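Drovberg Community Choir
Spring planning meeting, April
Upstairs room, Rolland Hall, 7 p.m.

Present: Ilze Navickas (chair), Rin Takeda (music director), Indrek Kalniņš, Rasmus Koppel, Žydrūnas Paju (minutes)

1. Last meeting
Minutes approved with one fix. The alto sectional is at 6:30, and I had it down as 6:00. Sorry, altos!

2. Winter concert
What a night that was. Ilze reported ticket and bake table income of $3,865 after hall costs, our best winter yet. Rin was thrilled with the second half, especially the lullaby, and wants to bring it back with the full group (only the small ensemble sang it in the winter). Rasmus has the recording and will share it with members once he trims the long gap before the encore.

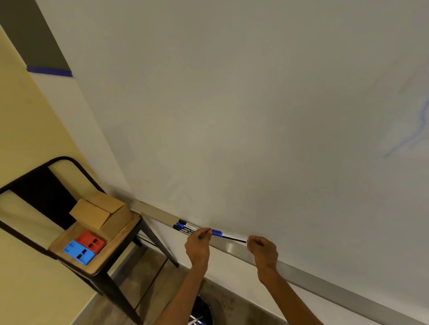 3. Summer program
Rin brought a draft list of 17 pieces, and we went through every one of them with a lot of humming. The theme is rivers and the sea. Strong support for the two rowing songs and the Latvian river song, which Indrek has offered to coach for pronunciation. We talked for a long time about the big eight-part piece. Ilze loves it but worries about the tenors, who are only four strong when everyone shows up. Rin thinks it can work if two of the low altos move over for that one number, and she has already asked them and they said yes, so it stays in!

Dropped for now: the ferry medley (too long) and the round in five parts (we did it two summers ago).

Running order still open. Rin would like to start with something unaccompanied, sung from the back of the hall while walking in. Rasmus asked about the stairs. Rin and Rasmus to try the walk before the next rehearsal.

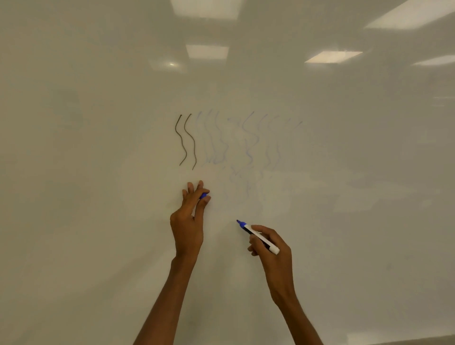 4. New singers
We have 59 members on the list now, and the open rehearsal brought in some lovely voices. Indrek suggested pairing each new person with someone in the same section for the first month, and everybody liked that. Ilze will make the pairs. Žydrūnas to print name tags again, in bigger letters this time.

5. Folders and music
The black folders are falling apart. Indrek got a price from Lernari for 30 replacements, with elastic cords on the spine so that pages stay put in the wind. Agreed to order. Members who like their old folder are welcome to keep it. Please return winter music to the box by the piano, including the pages you wrote all over.

6. Trip to Boltov
The Boltov choir has invited us to sing with them in the park in August. So exciting! They would host us for lunch and we would share three songs at the end. Agreed to accept. Rasmus is looking into a bus, and Rin will swap scores with their director.

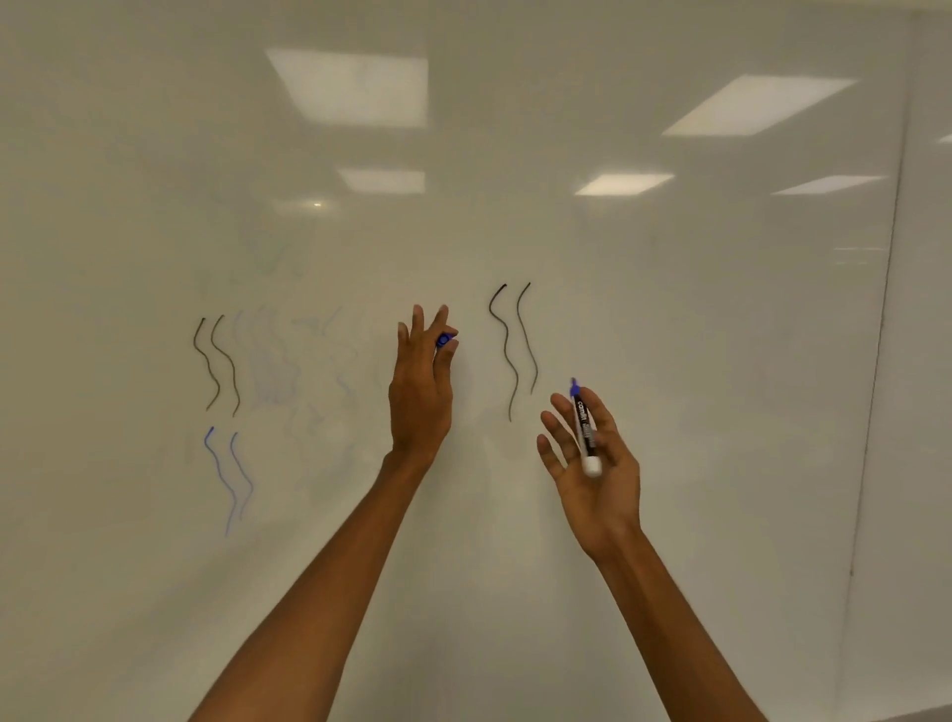 Question from Indrek: Do singers need to have the Boltov songs memorized?
Answer from Rin: Only the last one, where both choirs stand mixed together. Folders are fine for the other two.

7. Other business
Ilze has extra throat lozenges, help yourself. The piano tuner is coming in the morning, so leave the lid unlocked tonight.

Meeting closed at 8:50, followed by one very cheerful run through the first rowing song.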